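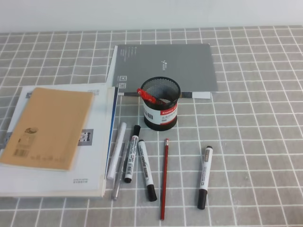
Notebook - arm build, desk tidy task, November

Home | Builds | Notebooks | Tools | Members

Filed under: Robot arms, Bench notes

Start 7:40 pm. Back bench at Rindbridge. Me (Usman) and Bushra, Fahad coming later with the other power supply if he remembers.

Goal for tonight: pick a marker off the cloth, put it in the mesh pen holder, ten goes without me touching anything. Been promising this since before the summer.

Layout, so we can set it up the same next time: pen holder in the middle, front of the gray folder. White book to the left with the kraft notebook on top. Markers spread out below the holder, red pencil over to the right. Red-capped pen stays in the holder the whole time, gives us something to line up on. Right side of the table left clear for the arm to swing into.

The grid cloth was Bushra's idea and it's a good one. Squares are all the same size so you can read an offset straight off them with no tape measure. Only thing, it creeps. Lean on the edge and the whole lot moves and then every taught position is off. Clips on all four corners before we start, not after. Wrote this last time too and didn't do it.

Software: Citstead branch, commit from last night. Config file still called final_final2, need to rename. Homing is ok. Joint 4 homes a bit late but lands in the same spot every time so leaving it.

Run 1 - stopped it myself. Approach height wrong, was going to hit the rim of the holder. I had typed the height in from the old table. New table is higher. Dumb.

Run 2 - good approach, closed on the marker, lost it on the lift. Grip too far toward the cap end, the thing just pivots and slides out. Need to grab nearer the middle of the barrel.

Run 3 - moved grasp point. Held. Got over the holder and let go too early, bounced off the rim and rolled. Bushra caught it.

Run 4 - went in!! Cap down, but in.

Run 5 - same again, in.

Run 6 - e-stop. Wrist rotated the long way around and pulled the cable tight. Nothing broken I think. Checked both connectors, reseated the one at the wrist, fine.

So the cable. This is the real problem and it has been for weeks. Too much slack and it drags over whatever is on the table, too little and the wrist can't turn.

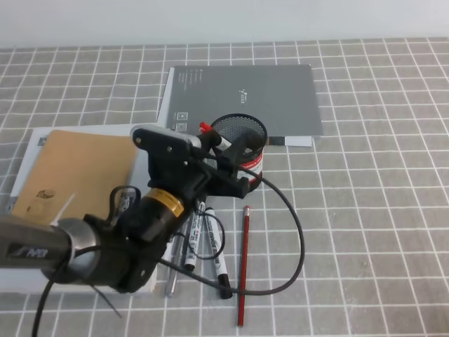

Zip ties are ok near the metal joint but past the wrist there is nothing good to tie to. Options we talked about:

- shorter cable for the gripper. Faisal has the crimper at his place, ask
- printed clip that goes on the wrist, two piece, screws from the side. Bushra has half a drawing
- limit wrist rotation in software to one side. Free, can do tonight. Loses us some reach on the left but we don't use it

Did the third one. Limit in at 9:15. Ran the wrist back and forth slowly with my hand on the button, no snag.

Run 7 - in.
Run 8 - missed, closed on air. Marker was not where I said it was, I put it back by eye after run 7. My fault not the arm's. Should mark the spot on the cloth w/ a bit of tape.
Run 9 - in, a bit crooked.
Run 10 - in.

So five out of ten. Was hoping for better but the last four were mostly ok and the failures all have a cause I can point at. Calling run 6 a failure, Bushra says it shouldn't count. It counts.

Fahad turned up at 9:30 with the supply. Nambiar one, heavier than I thought. Swapped it in, hum is gone from joint 2. Old one goes back in the box under the bench with a label on so Shoaib doesn't put it on the printer again.

Numbers before I forget: close position 236 is right for the markers. 415 is where it starts from when open. Do NOT use 236 for the pencil, it's thinner and the pads barely meet it. Haven't tuned the pencil yet. Log file is run_3369, it's on the shared drive in the Brarkevis folder along with the config.

Fahad asked why not use suction. Not on a round barrel, and I don't want a pump on the bench. He still thinks so. Fine.

Pads: worth trying a softer one. The marker twists a little in the grip when the arm speeds up and that's where the crooked drop on 9 came from, pretty sure. Could also just slow the move down. Try slow first, costs nothing.

To do
- clips on the cloth, all four corners
- tape marks for marker start positions
- rename config!!
- finish clip drawing (Bushra), print in whatever black is left
- ask Faisal re crimper
- slow transfer move down, do ten more with same layout
- then pencil. Then maybe the clear pen but the barrel is slippy so not hopeful
- release height, write it down somewhere that is not my hand

Packed up 10:20. Arm parked and powered off at the wall. Left the clamps on the bench, someone will want them for the shelf thing, put them back on the rack after pls.

Bushra has the key.

4 comments | 11 shares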